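Meltent – small kitchen appliances and the food that goes near them

Hi, and thanks for downloading! Meltent is my collection of pictures of countertop appliances (toaster ovens, kettles, rice cookers, that kind of thing) paired with everyday food. I'm Demetrio Soler, and I started it in August after getting fed up with appliance pictures that all looked like catalog pages.

What's inside

There are 286 pictures in the toaster oven folder, which is the biggest one, and 33 in the kettle folder, which I'm still adding to. Every picture has a short text note with the appliance type, the color, the brand if it can be read, and whatever food is there. I kept the backgrounds plain on purpose – gray floor, white wall – so the shapes stand out.

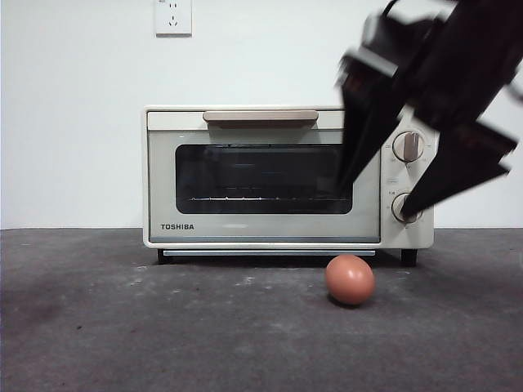
Toaster oven folder: cream Toshiba with two knobs, brown egg in front.

The eggs are my favorite part of the set, and they gave me the most trouble with labels. I use "brown" for anything from tan to reddish, and "white" for the rest. If you need finer shades, please relabel and send me your list, I'd love to have it!

Things to know before you use it

Food goes in the note even when it's outside the appliance. I write "in front" or "inside" after it, and I leave that blank if I can't tell through the glass. Knob labels are only typed out when they're readable, so lots of those fields are empty.

Version 2 fixed a batch of handle colors – I had beige and tan all mixed up. Notes are plain text, never longer than 500 characters.

Spotted a mistake? Send me the file number and I'll fix it, usually by Thursday.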